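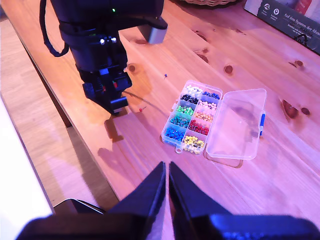 *Shadow on the pine tabletop, January*

I finished the Kanesh book! All 300 pages, most of them after 10 p.m. with a cup of tea going cold next to me, and I've already started over from the first chapter.

If you haven't run into Kanesh before, it was a town in central Anatolia where merchants from Assur set up shop almost four thousand years ago. They loaded donkeys with tin and cloth, walked them for weeks over the mountains, and sent silver and gold back home. We know this because they wrote everything down on little clay tablets, and thousands of those tablets survived in their houses. Business letters, loans, court cases, complaints about late payments (so many complaints!).

My favorite parts are the letters from the women back in Assur. They ran the weaving at home, and they had opinions. The husbands write to say the cloth should be thinner, or finished better on one side, and the wives write back wanting to know where their silver is. I read one of these out loud to Serpil over the phone and she laughed so hard she had to put me on hold.

Then there are the envelopes, which are also clay. You wrote your contract, wrapped it in another thin layer of clay, rolled the seals over the outside and wrote the text a second time on top. If there was a fight about it later, you cracked it open in front of a judge. I love this so much.

Beril Ağca has lent me 2 more books on the donkey caravans, one of them with fold-out maps, so expect a very long post about mountain passes. Selim wants to know what the donkeys ate. Me too, Selim! I'll report back.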